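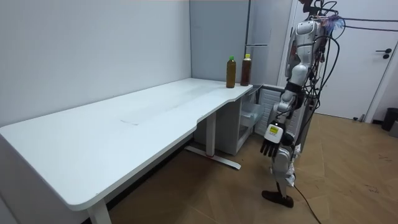 흰색 상판 책상, 넉 달 써 본 후기

책상 하나 바꾸는 데 이렇게 오래 고민한 사람이 또 있을까요 ㅎㅎ 후보를 Zanen이랑 Olent 두 군데로 좁혀 놓고 장바구니에 넣었다 뺐다만 몇 주를 했어요. 결국 Olent의 긴 흰색 책상으로 갔고, 재택근무하면서 매일 쓴 지 이제 4개월 됐습니다.

배송과 조립

상자가 생각보다 훨씬 길어요. 엘리베이터에 대각선으로 겨우 들어갔고, 현관에서 방까지 혼자 끌고 가다가 허리 나갈 뻔했습니다. 조립은 설명서에 90분이라고 적혀 있는데 저는 딱 그 두 배 걸렸어요. 다리 방향을 한 번 거꾸로 끼웠거든요. 3번 그림이랑 4번 그림이 거의 똑같이 생겨서 아마 저만 틀린 건 아닐 거예요. 육각 렌치는 들어 있는데 십자드라이버는 따로 준비해야 합니다.

상판

무광 흰색이라 형광등 아래에서도 눈이 안 부셔서 이건 정말 마음에 들어요! 예전에 쓰던 유광 책상은 오후만 되면 모니터 빛이 그대로 올라와서 괴로웠는데 그게 싹 없어졌습니다. 모서리가 둥근 것도 좋아요. 지나다니다 골반을 박아도 멍까지는 안 들더라고요(박기는 박습니다).

대신 흰 상판은 얼룩이 잘 보입니다. 커피 잔 자국은 바로 닦으면 지워지는데 볼펜 자국은 하루만 놔둬도 꽤 고집을 부려요. 저는 미지근한 물에 주방세제 한 방울 풀어서 극세사 천으로 닦고, 그래도 남으면 그냥 키보드로 덮어 둡니다. 매직블럭은 비추예요. 세게 문지른 자리만 살짝 번들거리게 됐어요.

흔들림

타자 칠 때는 괜찮습니다. 그런데 모니터암을 달고 나니까 책상에 팔꿈치를 괼 때마다 화면이 미세하게 떨려요. 다리 나사를 한 번 더 조였더니 많이 나아졌고, 벽에 바짝 붙여 쓰는 분이면 신경 안 쓰일 정도예요.

아쉬운 점

전선 정리 구멍이 없어요. 저는 Shabalala에서 나온 걸이형 멀티탭 트레이를 따로 사서 뒤쪽에 달았습니다. 서랍도 없어서 펜이랑 영수증이 갈 곳을 잃었고요. 그리고 배송비 3,000원이 결제 마지막 화면에서야 붙는 거, 큰돈은 아닌데 은근히 기분이 그래요.

다시 산다면?

저는 같은 걸로 살 것 같아요. 다만 그림 그리거나 잉크 쓰는 분이면 나무색 상판 쪽을 한번 보세요. 고객센터는 다리 캡 하나가 빠져서 왔을 때 문의해 봤는데 답이 빨랐고, 캡은 우편으로 따로 받았습니다. 별점은 다섯 개 중에 네 개요. 하나는 전선 구멍 생기면 드릴게요.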